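Two Arms and a Bag of Fittings

Misaki Shibata wanted a robot that would put things away. She has built one that knocks things over with great precision, and she is fairly cheerful about it.

The machine lives on a bench at Flodamthorpe, a shared workshop where the heating is a rumor and the good drill bits are always out. It has two arms and a name, Drama, given by her building partner, Natsumi Okabe, on the evening it first threw a fault code and lay down. Okabe does the wiring. Shibata does the code and, by her own account, most of the sighing.

They started in May with a budget of 1,000 dollars and a spreadsheet to defend it. The spreadsheet currently says 1,207. Of that, 789 went on servos, including a batch from a supplier called Pulent that arrived with instructions for a different servo. "The instructions were very good," Okabe says. "I'd buy that one."
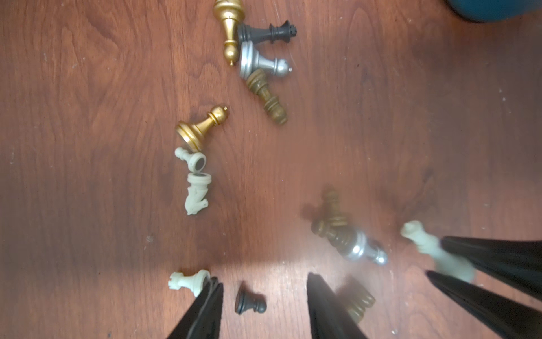 Gripping is the hard part, as anyone who has tried to program it will tell you at length. People pick up a teaspoon without consulting anybody. Drama has to decide where the object is, which way it's lying, how wide to open, and when to stop squeezing, and it can get three of those right and still come away holding air. Shibata keeps a notebook of failures, with a column headed "Whose fault," and the column is mostly the letter M.

The gripping program is called Tjoa, a word she typed by accident and then had to live with, having used it in every file. It is on version 77. Version 76 worked better, but only on the left arm, and Okabe pointed out that they had paid for both. 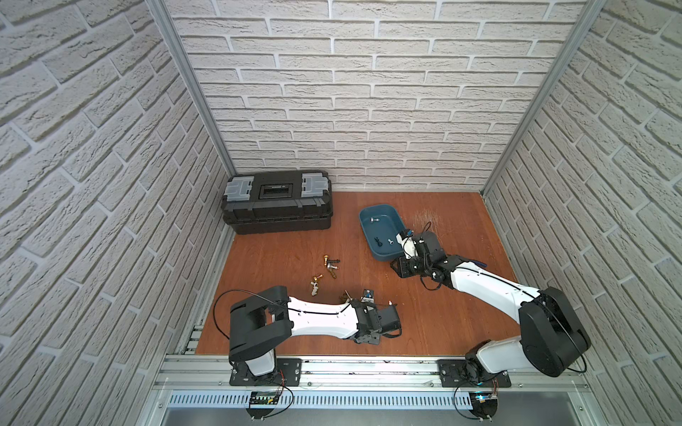

Money and time aside, what the pair argue over is how neat the thing should look. Shibata would run it on a bare plank. Okabe likes aluminum rail and cable duct, and she is the one holding the screwdriver, so there is rail and there is duct. The walls were a joint decision, meaning they both blame the other: white faux brick on three sides, so that a pair of robot arms sorting plumbing parts appears to be doing it in a small loft apartment. The brass elbow gives them the most grief. It has no obvious end to grab, and Tjoa tends to approach it the way a person approaches a hot pan.

Visitors ask when it will be finished. Shibata says after version 80. Okabe would like to redo the wiring first - all of it, on both sides - and has already priced the connectors. The spreadsheet has not been told.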